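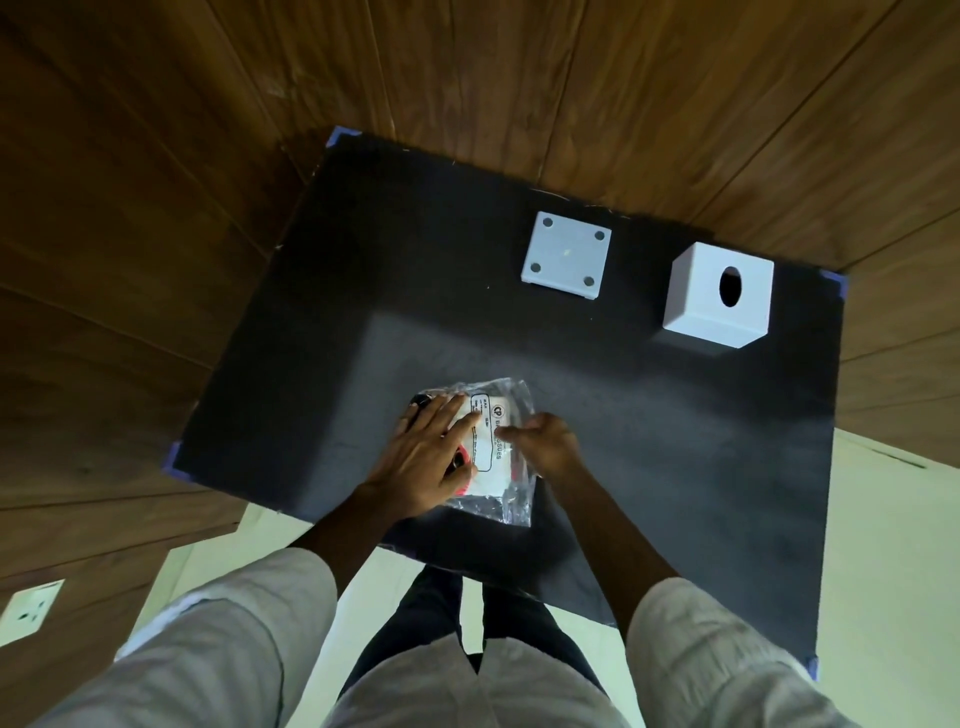
Do I need tools to put the Ketgate tray together?
The tray and the plate join by hand, and a screwdriver is necessary only when you fix the plate to the wall.

Ketgate Wall Tray, white
From Plorus, sold in our shop by the piece

The Ketgate is a small tray with a raised rim, carried by a flat plate with four holes. It is meant for the things which otherwise lie on top of the shoe cabinet: keys, coins, a phone, the garage remote. Both main parts are white plastic. We sell it in one color, and it can stay on the wall or stand on a desk if you prefer not to drill.

What you receive
Tray
Plate with four holes, one near each corner
Four screws and four wall plugs in a clear plastic bag
Instruction sheet in English

Weight of the complete set: 325 g
Rim height: 18 mm
Screw length: 30 mm

Before you start
Please choose a flat place with good light. The floor is fine, and many customers tell us it is more comfortable than a high table. Put a dark mat under the parts. White plastic is easy to see on black, and a small screw will not roll away so far. If your mat likes to curl up, hold the corners with painter's tape, which comes off a wooden floor without leaving glue.

Open the bag at the short side and leave the screws inside until you need them. They are for the wall only.

Putting it together
Hold the tray in your left hand with the long side up and down. Take the plate in your right hand and bring its edge to the tray. Press with both thumbs near the middle, slowly, until the two parts sit close.

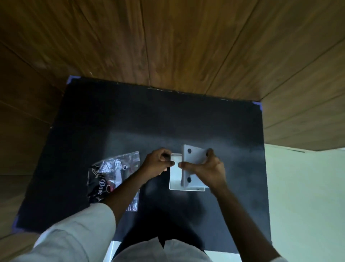 If it goes hard, do not push stronger. Take the plate out, turn it and try again – in most cases it was the wrong way around. Left-handed people can change the hands, the result is the same.

For the wall, use all four holes. Two screws will hold the empty tray, but with a heavy bunch of keys the lower side begins to move after some weeks. The plugs in the set are for brick and concrete. For drywall you need other plugs, and your hardware store can advise you which.

Cleaning
A soft cloth and a little dish soap. Please no scouring powder, it makes the surface dull.

From our customers
"I bought one for the hallway and then a second for my mother. The plugs were too short for our old plaster, so I used my own." – Larysa Ostapchuk

"Good size for keys and a wallet. I would like it also in gray." – Tài Đoàn

Returns and spare parts
You can send the set back within 30 days if it was not mounted. A lost screw bag we replace for the price of the postage. Write to Stefaniia Pavliuk in our parts office and mention your order number.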